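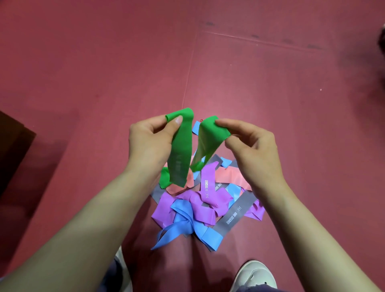 ## 4. Connecting the Voyle portable fuel cell

Applies to the 300 W unit only. Older Gekasia packs – see section 9.

1. Set the unit on level ground, outdoors. Exhaust side clear by 12 inches.
2. Check the fuel hose for cracks. Any crack, stop, fit a new one.
3. Screw the regulator onto the propane cylinder. Hand tight, then a quarter turn with the wrench. No more.
4. Open the valve slowly. Brush soapy water on both joints. Bubbles = close valve, redo step 3.
5. Press and hold START for 5 seconds. Light goes amber, then green once the stack is up to temprature.

**CAUTION:** Never run indoors, in a tent or in a closed vehicle. Carbon monoxide.

Note: don't plug anything in while the light is amber. Unit will trip and you start over from step 5.
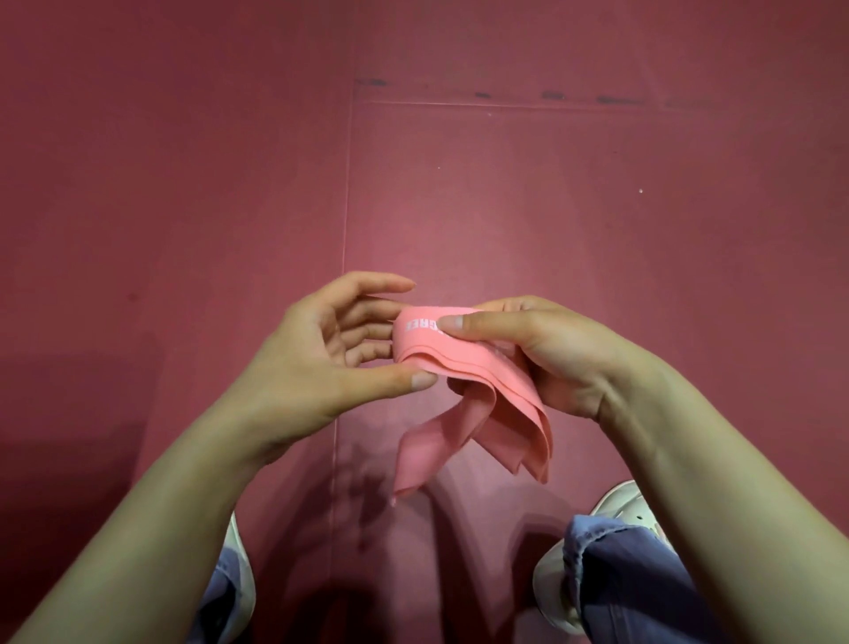

## 5. Charging the Plurkico battery

1. Unit green. Plug the gray lead into OUT 2, not OUT 1.
2. Connect the battery – red first, then black.
3. Display should read up to 1,344 Wh at full. Lower is OK on a old battery.
4. Unplug the lead before you shut off the fuel.

Note: below freezing, bring the battery inside to warm up first. Prindwood depot had two fail last December.

Rev. 10 Aug 2022, F. Gwilliam. Fault codes are in section 6.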